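Making a first short documentary about my grandad's allotment — where do I start with the interviews?

Posted in Film and Video, Holtthorpe Makers' Help

Iresha Debnath

Hello all. I've been making little time-lapse films for a while now, mostly seedlings and the odd building site, and I'd love to try a proper short documentary. My grandad has had the same plot at Holtthorpe for longer than I've been alive and he tells wonderful stories about it, so he seems the obvious person to begin with. I did a trial run on Sunday and it was a bit of a disaster! He went very stiff the moment I pressed record, and when I played it back the sound was all echo, like he was talking in a swimming bath.

I have 14 questions written down and I'm wondering if that's too many for a film I'd like to keep to 6 minutes. I'd also like to know how people mix interview and time-lapse without it feeling like two different films stuck together. 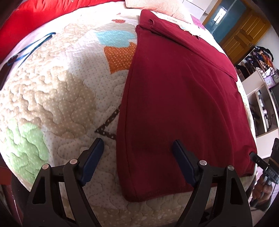 The sound is what worries me most, as I've only got a small clip-on microphone and his kitchen is all tiles. I could move him into the bedroom, where there's the quilted bedspread to soak up some of the echo, but would that look odd for a film about vegetables? He's happy to sit anywhere as long as there's tea. Any advice very welcome, and thank you for reading all this.

Dresen

Welcome! Do use the bedroom. Bring him in close so that it's mostly his face and a bit of plain wall, and people won't give a thought to which room he's in. Curtains drawn will help the sound too, though you'll want a lamp on him then. Put the microphone on the middle of his chest, and check it isn't rubbing on his collar.

As for the questions, I'd pick 2 or 3 that you really care about and let him wander. My first film was about my aunt's bakery and I read out every single thing on my list, poor woman, and all the good bits came while I was packing up. So leave it recording through the tea — you can always throw it away afterwards.

For the time-lapse, let his voice carry on over the top of it. If he's talking about beans, show the beans coming up while he talks, and it'll feel like one film.

Insaurralde

14 is far too many. Get a longer cable.

Grondow

I agree with Dresen on nearly all of that, but I'd record some sound at the allotment as well, just birds and the gate and him digging, and lay it quietly under the time-lapse. Mine always felt dead until I started doing this. Ask him to walk you round the plot too, as some people talk much more easily with a fork in their hand.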